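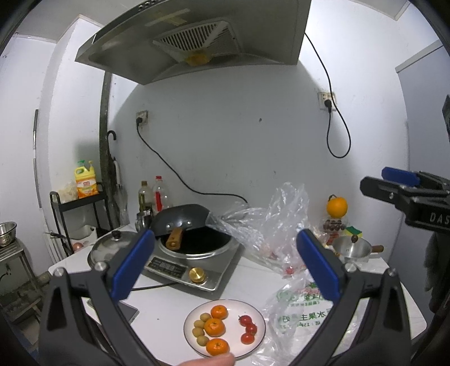
Foire aux questions : manger des fruits et des légumes quand on n'a ni temps, ni place, ni envie de cuisiner

Vous êtes nombreux à m'écrire les mêmes choses depuis que j'ai ouvert ce blog, alors j'ai tout regroupé ici. Je complète au fur et à mesure (dernière mise à jour : 24/9/23). Si votre question n'y est pas, le formulaire est en bas du menu, je réponds à tout le monde mais parfois avec trois semaines de retard, pardon d'avance !

Tu es diététicienne ?

Non, pas du tout. Je suis traductrice, je travaille à la maison, et j'ai passé dix ans à déjeuner de biscottes devant mon écran. Je raconte ce qui marche chez moi, dans ma cuisine minuscule. Si vous avez du diabète, des soucis rénaux, un traitement en cours, bref quelque chose qui se surveille, voyez ça avec votre médecin, vraiment. Je ne peux pas vous dire si vous avez droit au pamplemousse (et avec certains médicaments, la réponse est non).

Pourquoi tu ne parles presque jamais de recettes ?

Parce que j'en fais peu ! Le blog est né le jour où j'ai compris que je n'allais jamais devenir la personne qui prépare cinq boîtes le dimanche soir. Par contre, rincer trois trucs et les poser sur une assiette, ça, je sais faire. J'ai quand même mis quelques soupes dans la rubrique « Hiver », surtout celle au potiron, que ma belle-mère me réclame.

Faut-il mettre les mandarines au frigo ?

Si vous les mangez dans les quatre ou cinq jours, non, laissez-les dehors, elles sont bien meilleures à température ambiante. Au-delà, hop, dans le bac du bas. Je les étale un peu, parce qu'une seule qui moisit au fond d'un filet et c'est toute la bande qui y passe. Quand j'achète un gros filet au marché, je le vide tout de suite et je trie. Celles qui ont la peau molle ou une petite tache partent en premier.

Clémentine ou mandarine, c'est pareil ?

Presque. La clémentine n'a en général pas de pépins (ou si peu), la mandarine en a davantage et je lui trouve un parfum plus marqué. Au quotidien on mélange tous les deux noms, et la dame qui me vend les miennes aussi. À partir de novembre, vous trouverez les corses avec leurs feuilles. La feuille est un bon indice de fraîcheur : si elle est encore bien verte et souple, la cueillette n'est pas loin.

Et les tomates cerises ?

Dehors ! C'est ma seule position ferme dans la vie. Le froid leur casse le goût et la texture devient farineuse. Un bol sur le plan de travail, à l'ombre, sans les laver à l'avance. Si elles commencent à friper, passez-les dix minutes à la poêle avec un filet d'huile et une gousse d'ail, et ça fait une sauce pour deux. On m'a demandé s'il fallait enlever la petite collerette verte avant de les ranger. Moi je la laisse, je l'enlève en mangeant.

Les tomates, c'est un fruit ou un légume ?

Botaniquement un fruit, en cuisine un légume, et à mon avis on s'en moque un peu quand il s'agit d'en manger. Pirmin Egger m'a écrit un mail de deux pages là-dessus, avec un paragraphe entier sur le concombre, que j'ai lu jusqu'au bout avec plaisir. Pirmin, je reste sur ma réponse.

Comment tu laves tes fruits ?

À l'eau froide du robinet, en frottant avec les mains, juste avant de manger. Pas de savon, pas de produit vaisselle, pas de javel (on me pose la question plus souvent que vous ne le croyez). Pour les agrumes je les passe sous l'eau aussi, même si on jette la peau, puisque les doigts touchent la peau puis les quartiers. Les fruits rouges, je ne les laisse jamais tremper, ils se gorgent d'eau et c'est triste.

Ça compte, les fruits secs ?

Oui, mais en petite poignée, parce que c'est très sucré à poids égal. J'en mets dans mon sac pour les trajets en train. Les compotes sans sucre ajouté, ça compte aussi dans ma maison. Les jus, beaucoup moins : on avale trois oranges en deux gorgées et on a faim une demi-heure après.

Combien tu dépenses ?

J'ai tenu un carnet pendant toute une année, ticket par ticket, et j'ai fini à 1 162 euros de fruits et légumes pour deux adultes. Je ne dis pas que c'est bien ou mal, ça dépend énormément de l'endroit où vous habitez. Ce qui a fait baisser la note chez nous : acheter en fin de marché, prendre les calibres moches, et arrêter les barquettes de fruits coupés. Ce qui l'a fait monter : les framboises. Je n'ai aucune volonté devant les framboises.

Mes enfants refusent tout ce qui est vert, des idées ?

Je n'ai pas d'enfants, donc je transmets la parole des lectrices. Wiebke Haberkorn met une assiette sur la table une demi-heure avant le dîner, sans rien dire, pendant que les petits ont faim et qu'ils traînent dans la cuisine. Chez elle, tout disparaît. Anneliese Fuchs, elle, laisse ses fils choisir un seul légume au marché, même bizarre, et tout le monde goûte. Ils ont eu droit au chou-rave trois fois de suite. Je vous laisse piocher, et dites-moi ce que ça donne chez vous, les commentaires sous l'article « Goûter » sont une mine.

Quelle assiette, quel bol, quel matériel ?

N'importe lesquels ! J'utilise une passoire, un petit couteau d'office et un économe hérité de ma tante. Pour le couteau, le mien est un Stüber, acheté d'occasion, je l'aiguise deux fois par an et il me va très bien. J'ai eu aussi une essoreuse Brandska, la manivelle a cassé, je ne l'ai pas remplacée et je sèche ma salade dans un torchon. Aucune marque ne me paie pour parler d'elle, au passage. Le jour où ça change, ce sera écrit en gros en haut de l'article.

J'ai des moucherons partout, au secours !

Ah, le fléau de la fin d'été. Un verre avec un fond de vinaigre de cidre, une goutte de produit vaisselle, et vous le laissez à côté de la corbeille. Videz la poubelle à compost tous les jours pendant une semaine. Regardez aussi sous les pommes de terre, c'est souvent là que se cache la coupable. Et les bananes, je les isole carrément, elles font mûrir tout le monde autour d'elles.

Les surgelés, c'est tricher ?

Mais non ! Mes haricots verts sont surgelés de septembre à juin. Épinards, petits pois, myrtilles pour le porridge, je prends tout ça les yeux fermés. Regardez juste la liste des ingrédients, il ne devrait y avoir que le légume. Pour les poêlées « cuisinées », c'est une autre histoire côté sel.

Peut-on reprendre tes textes ou les imprimer ?

Pour votre frigo, votre classe, votre association, allez-y. Pour un site ou un journal, écrivez-moi d'abord. Helmut Janssen m'a demandé l'autorisation d'en traduire plusieurs en allemand pour le bulletin de son quartier, c'est fait, et j'en suis assez fière. Le calendrier des saisons se télécharge gratuitement dans la barre de droite, en format A4. La version A3 est un peu floue, je sais, je la referai.

Combien on est, ici ?

La lettre mensuelle part chez 3 882 personnes, ce qui me donne le vertige à chaque envoi. Pour vous désinscrire, le lien est tout en bas du mail, en petit. Si le lien ne fonctionne pas (ça arrive avec certaines messageries), répondez simplement « stop » et je vous retire à la main.

Pourquoi les commentaires sont fermés sur l'article des kiwis ?

Parce qu'il y avait plus de 213 messages et que la moitié ne parlait plus de kiwis. Je rappelle quand même l'essentiel, puisqu'on me le redemande : oui, la peau se mange si elle est bien brossée, non, je ne la mange pas, et pour faire mûrir un kiwi dur comme un caillou, mettez-le dans un sac en papier avec une pomme pendant quelques jours.

Tu fais des ateliers ?

Une ou deux fois par an, en petit groupe, et les dates sont annoncées uniquement dans la lettre. Le prochain portera sur les courges : comment les choisir, comment les ouvrir sans y laisser un doigt, lesquelles se cuisent avec la peau. Apportez un tablier et une boîte pour repartir avec les restes.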